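Meinung | Automatisierung & Instandhaltung

26/06/2021, von der Redaktion Werkstatt

Wartet die Finger, bevor ihr am Programm dreht

Wer eine Roboterzelle für Textilien betreut, bekommt viel Rat zur Software und wenig zur Mechanik. Ich halte das für falsch verteilt. Seit Mai kümmere ich mich bei Lutmont um eine zweiarmige Zelle, die Kissen und Stoffteile greift. Von den Störungen, die ich in dieser Zeit notiert habe, gingen 13 auf Finger, Kabel oder Kameras zurück. Das Programm war in keinem dieser Fälle schuld, geändert wurde es trotzdem mehrmals. Danach hatten wir zwei Probleme.

Stoff verzeiht wenig. Ein Karton bleibt liegen, wo man ihn hinstellt, ein Kissenbezug wirft Falten und schiebt sich zwischen die Backen. Schließen die Finger nicht auf ganzer Länge, rutscht dünnes Gewebe durch. Deshalb prüfe ich vor jeder Schicht die geschlossene Stellung im Bild der Handgelenkkamera. Die Naht zwischen den Backen muss bis zur Spitze schmal bleiben. Läuft sie oben auseinander, werden die Schrauben nachgezogen und der Nullpunkt neu gesetzt. Das dauert 18 Minuten und gehört in den Plan, auch wenn die Produktion drängt.
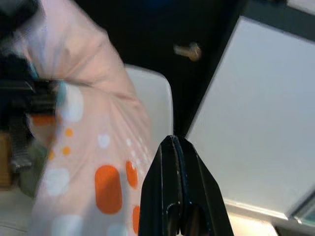
Kabel sind Verschleißteile

In Ismont, wo eine baugleiche Zelle läuft, gilt ein Kabel als gut, solange Strom durchgeht. Diese Ansicht teile ich nicht. Die Leitung am Greifer macht jede Drehung mit. Liegt sie zu straff, zieht sie am Stecker, ist die Schleife zu groß, bleibt sie irgendwo hängen. Wir fahren nach jeder Änderung beide Arme langsam durch den ganzen Arbeitsraum und schauen nur auf die Kabel. Getauscht wird nach 900 Betriebsstunden, ob man einen Schaden sieht oder nicht. Der Satz kostet uns bei Hedegaard 200 Euro. Ein Ausfall mitten im Auftrag war bisher immer teurer.

Ähnlich sehe ich es beim Aufbau. Viele richten die Arme auf einem leeren Tisch ein und wundern sich später. Wir richten am Werkstück ein, also mit einem weichen Kissen, das über die Kante der Auflage hängt und nachgibt, sobald ein Finger dagegen drückt.
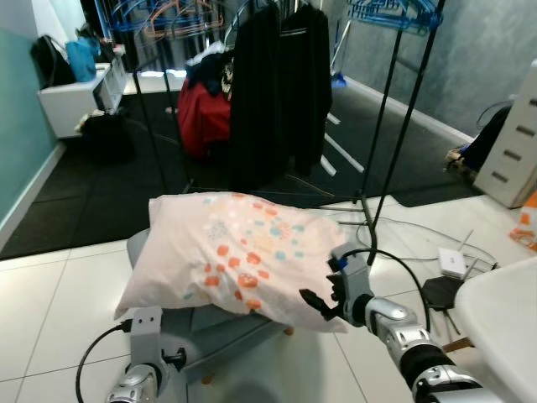 Gegen diese Arbeitsweise wird eingewandt, sie koste zu viel Zeit und eine gute Regelung gleiche kleine Fehler ohnehin aus. Das stimmt ein Stück weit. Eine Regelung, die ständig lockere Schrauben ausgleicht, verdeckt aber den Schaden so lange, bis er groß ist. In Jokulow hat man auf diese Weise einen kompletten Greifer verloren, und die Ursache war ein Lager, das seit Wochen Spiel hatte.

Ich verlange keine dicken Handbücher. Ein Blatt an der Zelle reicht, mit Datum, Fingerstellung, Zustand der Leitungen und sauberer Linse. Unterschreiben soll, wer geprüft hat. Und wer am Programm etwas ändern will, liest vorher dieses Blatt.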